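Clurwood Plans Its Next Equipment Budget Around Simulation

October 8, 2018

When Jayanthi Bhat took over equipment planning at Clurwood, the request on her desk was for two more robot arms. She approved neither of them that year.

"People had already picked out the arms," she said. "What I didn't have was a list of the work they were going to do."

Clurwood develops software for household robots, mostly for picking up and putting away everyday objects. Bhat asked the team to write down every task it wanted to test over the coming year. The list ran to 147 tasks. She then asked which of them needed hardware from the first day, and 80 were marked as fit to start in simulation.
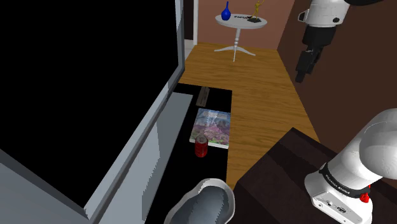 The decision changed what she bought first. Money set aside for arms went to computing time and to a person who builds rooms and furniture for the simulator. "A living room costs us a few days of someone's work," Bhat said. "If we want the table lower, we change it that afternoon."

She is careful about what that saves. The simulator does not wear out a gripper, and it does not tell her how often one will need replacing. For that she keeps a log on the arms the company owns. Last year the team recorded 2,644 hours on them, and she uses the log to plan spare parts and service.

Quotes were another lesson. Bhat got prices from two suppliers, Suseo and Renent, and found they could not be compared line by line. One included mounting and training. The other listed only the arm and its controller. "I sent both of them the same blank sheet and asked them to fill it in," she said. "It took three weeks longer and I would do it again."

She also holds back part of the budget until the middle of the year. Requests change once testing begins, she said, and tables, safety fencing and electrical work tend to be left out of the first draft.

The two arms are back on the list for next year. Bhat expects to sign for one of them in the spring. The second depends on how many of the 80 tasks are ready to move to hardware by then.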